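Boards > Home & Family > Tidying, Storage & Clutter

Toy bricks: sort by colour, or one big tub and be done?

3 min read
14 replies | 2 shares

gravelpath
We have inherited a box of the large building bricks from a cousin who wept with joy as she handed it over. I should have read more into that. My other half wants them sorted by colour into separate tubs. I say one tub, lid on, go to bed. We have been polite to each other about it since October. Please settle this.

mrs_tansy
One tub. I sorted ours by colour and it lasted until breakfast.

Lemik
Colour all the way, sorry. It takes me 2 minutes of an evening and I find it soothing. The children don't care, but the children don't care about hoovering either and I still do that.

oldboiler
Colour is useless for building. You never think "I need something green", you think "I need a long one". Sort by size or don't bother.

Lemik
My four-year-old thinks "I need something green" from the moment she wakes up.

oldboiler
Then she'll grow out of it and you'll have to sort them all again.

gravelpath
This is more or less how it goes at our house, only with more sighing. I went to the Fawzy shop in Voltevthorpe at the weekend to look at their stacking drawers. 45 quid for the small set, and the drawers stick.

halfaloaf
Bowls! Any wide bowl with no lid. If there's a lid to take off, somebody under five will take it off and then sit in it. Ours live on a low shelf, one bowl for the odd bits and a big tub for everything else, and nobody has asked me where anything is for months.

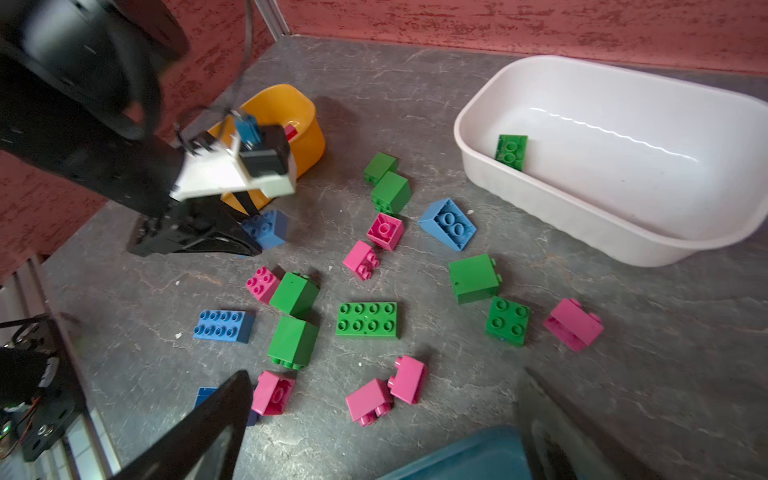

Does it matter if the tub is see-through?

It matters a bit for small children, who will tip out anything they can't see into, so clear or open-topped is less trouble than a box with a lid.

mrs_tansy
They tip out the ones they can see into as well, in my experience. Mine did it to a clear one while keeping eye contact.

kettle_on
Has anyone tried one of those round mats with a drawstring? You play on it, pull the string, and the whole lot goes up in a bag. Ours came from Stateo and it's been the only thing that has survived both boys.

oldboiler
We had one. Everything you want is at the bottom and you have to pour 300 bricks on the floor to reach it. It's a machine for making mess with a handle on.

kettle_on
The mess is on the mat though. That is the idea of the mat.

oldboiler
Until they drag it across the landing.

Lemik
How many bricks has the original poster got? I can see colour being a chore past a certain point.

gravelpath
400, according to the label on the box. I'm not checking. Some of them are already under the sofa and I regard those as sorted.

halfaloaf
Put half in the loft and swap them over when they get bored. You'll be a hero twice a year for no money.

gravelpath
I like this very much. Other half has read the thread and says she'll agree to the loft if the half that stays down is sorted by colour.

mrs_tansy
Take the deal.

oldboiler
By size.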